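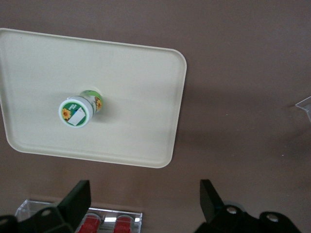

The Perano gripper trials were a series of bench tests comparing two-finger robot grippers, run by the engineering firm Butent at its Buckley workshop. They began in November 2023 and the results were released on February 19, 2024. The work was led by Vaughn Dvorak.

Two grippers were compared, the Perano and the older Wirka. Both were fitted to the same arm and used the same controller and wrist camera, so that only the fingers and their drive differed. Each gripper made 3000 picks.

The main task was to lift a small bottle lying on its side in a shallow tray. Round objects tend to roll when one finger touches before the other, and the tray rim limits how low the fingers can go. A pick was counted as good if the bottle was held for seven seconds – a drop after that was logged separately.

The Wirka closed faster but often pushed the bottle against the rim. The Perano did better at a closing force of 40 newtons than at 80, where labels were sometimes creased. Neither model coped well with bottles lying close to a corner.

Butent adopted the Perano for its later sorting cells. The Wirka was kept for flat-sided cartons.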